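Cadton Workspaces
Frequently Asked Questions for Tenants and Applicants

This page answers the questions most often received by the Member Office about renting a unit in the Urkard Building. It does not replace the license agreement. Where the two differ, the agreement applies.

Applying for a Unit

Who may apply?

Any registered business, nonprofit group, or self-employed person may apply. Applicants must be at least 18 years old. Units may not be used as living space, for overnight stays, or for the long-term storage of household goods.

How many units are there, and how large are they?

The building has 56 units on three floors. The smallest are single rooms suited to desk work. The largest, on the ground floor, measures some 2,000 square feet and has its own door to the loading yard. A floor plan is available on request and shows the location of each column, sink, and electrical panel.

How long is the waiting list?

It depends on the size of unit requested. Small upper-floor units come up several times a year. Ground-floor units seldom do. Applicants may ask to be placed on more than one list, and declining an offer once does not affect their place. An applicant who declines a second offer for the same size of unit is moved to the end of that list.

What documents are needed?

Please submit the application form, proof of business registration or self-employment, a certificate of insurance, and a short statement of the work to be done in the unit. The statement should list any heavy equipment, any process that makes dust or fumes, and any material that must be kept in a fire-rated cabinet. Applications with missing documents are held for 30 days and then closed.

Fees and Payment

How much is the deposit?

The deposit is $600 for all upper-floor units. For ground-floor units it is equal to one month's fee. Deposits are returned after the final inspection, less the cost of any repairs and any unpaid charges.

What does the monthly fee cover?

The fee covers heat, water, trash and recycling pickup, cleaning of shared halls and restrooms, and basic internet service. Electricity is metered by unit and billed separately. Tenants who need a dedicated internet line may order one at their own cost after the Member Office has approved the cable route.

When are fees due?

Fees are due on the first of the month. A late charge is added after the tenth. Tenants who expect a delay should write to the Member Office before the due date. Payment plans are considered case by case and are not offered more than once in the same license year.

Will my fee go up?

Fees are reviewed once a year, in February. Tenants receive written notice of any change at least 60 days before it takes effect.

Access and Security

What are the building hours?

Tenants have access to their own units at all hours. The front desk is staffed from 8:30 a.m. to 5 p.m. on business days. The loading yard closes at 7 p.m., and engines may not be left running in the yard at any time.

How do I get a key card?

Two Forance key cards are issued with each unit when the agreement is signed. More may be ordered at the front desk. Lost cards must be reported at once so that they can be turned off. Cards may not be copied, lent, or passed to a new employee without notice to the Member Office.

May I bring visitors?

Yes. Visitors must sign in at the front desk during staffed hours and must be met by the tenant at other times. The tenant is responsible for visitors throughout their time in the building. Classes, open studios, and other events with more than ten guests require an event form, to be handed in two weeks ahead.

Are pets allowed?

Service animals are welcome in all parts of the building. Other animals are not permitted.

Using Your Unit

May I paint the walls or put up shelves?

Walls may be painted in any light color without approval. Shelves may be fixed to inside walls made of drywall. Nothing may be fixed to brick, to window frames, or to the sprinkler pipes. Any new wall, door, or loft requires written approval and, in most cases, a city permit. The cost of the permit is paid by the tenant.

May I mark or coat the floor?

Tape lines are permitted and must be removed, along with any residue, before the final inspection. Paint, epoxy, and anchors set into the concrete require approval. Rubber mats are permitted if they do not block a floor drain.

What is the weight limit on the freight elevator?

The limit is 2,000 pounds, including the operator and any cart. Loads above this must be brought in through a ground-floor entrance. Please reserve the elevator for any move expected to take more than half an hour. Pads are kept in the closet beside it and should be hung before furniture is loaded.

How much power does each unit have?

Upper-floor units have standard 120-volt outlets on two circuits. Ground-floor units also have one 208-volt circuit. Tenants may ask for more, and an estimate will be prepared by the building's electrician. Extension cords may not be run through doorways, across halls, or above ceiling tiles — this is the most common finding in the yearly fire inspection.

Is noisy work permitted?

Noisy work is permitted on the ground floor between 8 a.m. and 6 p.m. On the upper floors, tools that can be heard in the next unit with the door closed may be used for short periods only. Where neighbors cannot agree on suitable times, the Member Office will set them in writing. 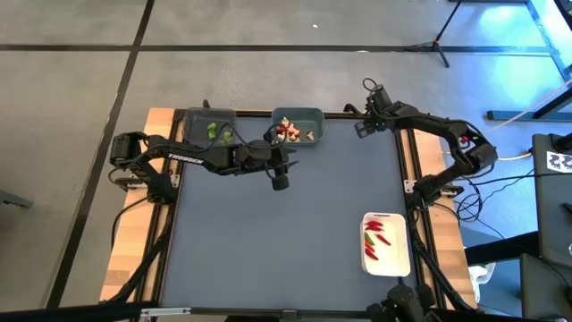 Cadton Member Office

What may I keep in the shared halls?

Nothing may be kept in the halls, even for a short time. Items left in a hall are tagged. If they are still there the next morning, they are moved to the yard cage and may be collected from the front desk staff for a small fee. Deliveries left by carriers should be taken into the unit on the day they arrive.

How should I dispose of paint, solvents, and batteries?

These items may not be placed in the regular trash or poured into any drain. A collection cabinet is located next to the loading yard door. Containers must be closed and labeled with the contents and the unit number. Large amounts should be arranged with a licensed hauler at the tenant's expense.

Shared Rooms

Can I reserve the Šimek Room?

Yes. The Šimek Room seats 24 and may be reserved by any tenant for up to four hours a week at no charge. Longer use is billed by the hour. The room must be left as it was found, with tables folded and the whiteboard wiped clean. Reservations not used within 20 minutes of the start time are released.

Is there a kitchen?

There is a kitchen on each floor with a sink, a refrigerator, and a microwave. Food should be labeled with a unit number. Refrigerators are emptied at the end of every month, and unlabeled items are discarded.

Leaving or Changing Units

How much notice must I give?

Sixty days' written notice is required. Notice may be given on any date, and fees are charged up to the last day of the notice period.

May I share my unit or pass it to someone else?

A unit may be shared if every person using it is named in the agreement and covered by insurance. Units may not be sublet. When a tenant leaves, the unit is offered to the next applicant on the list — it cannot be passed to a friend, a buyer of the business, or a former partner without a new application.

What happens at the final inspection?

A member of staff will walk through the unit with the tenant and compare it with the move-in report. Holes in drywall must be filled, floors swept, and all key cards returned. The tenant receives a copy of the inspection form, and any deductions are listed on it by item. Questions about a deduction must be sent to the Member Office in writing within 30 days of receiving the form.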